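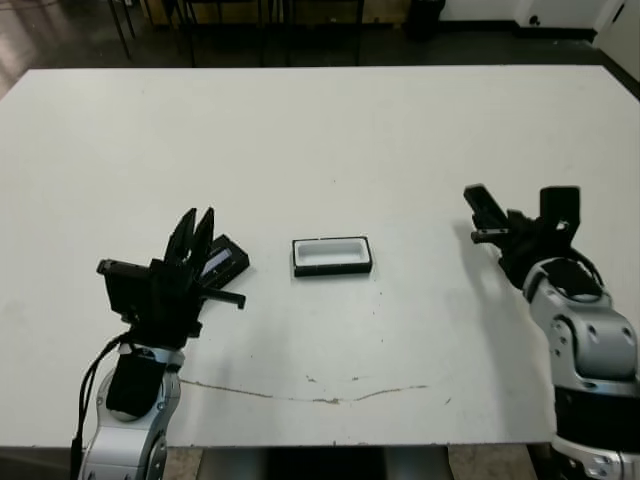
Ticket: Left gripper lags in recorded examples
Project: Gruneo tray set
Opened by: Seren Watkins
Assigned to: Wouter Dijkstra
Status: Resolved

Seren Watkins
Replaying last night's batch and the left gripper closes late in the saved data. The right one lines up beautifully. In person both feel quick, so I think the arm is fine and the recorder is off. Happy to run more tests, I love this tray task!

Wouter Dijkstra
Great catch. Can you send four short examples, open and close only, with no tray pickup? Leave both arms at the same speed setting.

Seren Watkins
Uploaded. Same lag in all of them – it's lovely and consistent, at least.

Wouter Dijkstra
Found it! The left gripper's readings were stamped when the file was written, and the right gripper's when the reading arrived. That's a 378 ms gap. I've changed the left to match and restarted the recorder.

Yu-na Joo
Do we lose the old batch? That's 1,290 examples, and the tray placements in there are really varied.

Wouter Dijkstra
No, the arrival times are in the raw log. I'm running a script to rebuild the left channel now. Please don't train on the old copy.

Yu-na Joo
Fantastic. Rebuilt set checked on my side, and the grippers stay together all the way through the replay. Old copy moved to the archive folder, labelled "left lag".

Seren Watkins
New recordings look good too. Colour me thrilled. Closing 2020-10-04.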